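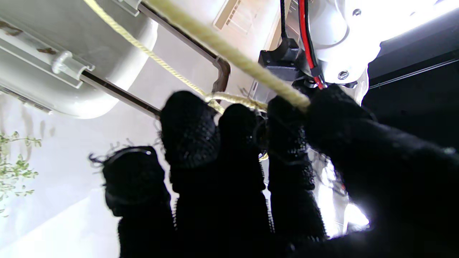
What is the best way to tie a tag onto a suitcase so it stays put?
Loop a piece of cord through the hole in the tag, pass the tag over the handle and back through the loop, and snug it down. Add a knot behind it if the bag is going to be handled by strangers.

I have tied tags on more bags than I care to remember, mostly at my kitchen table in Goldale the night before a trip, and I still like plain twisted cord better than the little plastic straps. The straps get brittle in a cold car in November. Cord is cheap, it bends around any handle, and you probably have a ball of it in a drawer right now!
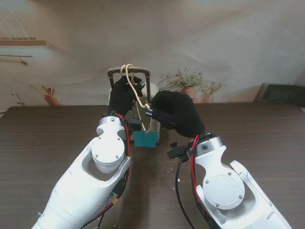
Cut more than you think you need. For a small suitcase I cut 70 centimeters and trim afterward, and a bit of tape around each end before you cut keeps the strands from coming apart (I forget this every other time and end up picking fuzz off the scissors). Stand the case upright and pull the handle up before you start, so you have something to tie against.

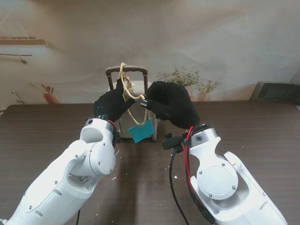
Now about tag color. A teal tag is lovely, and so is any bright shade that your bag isn't – gray bags are everywhere, and you want to spot yours from across the room. Write your phone number on it with a laundry marker and let the ink dry overnight. My old Tuleck tag has lasted 4 summers that way.

If your fingers are stiff, or the cord keeps slipping, lay the loop over the handle first and hold it there with one hand while the other brings the tag through. Take your time over it. A good tug at the end will tell you if the knot wants doing again. 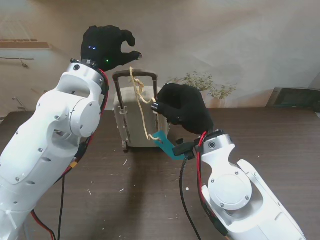
Leave a little slack, too, enough that the tag can turn over and be read, but short enough that it won't drag near the wheels. Leftover cord goes back in the drawer, wound around a clothespin.

Posted 13 July 2019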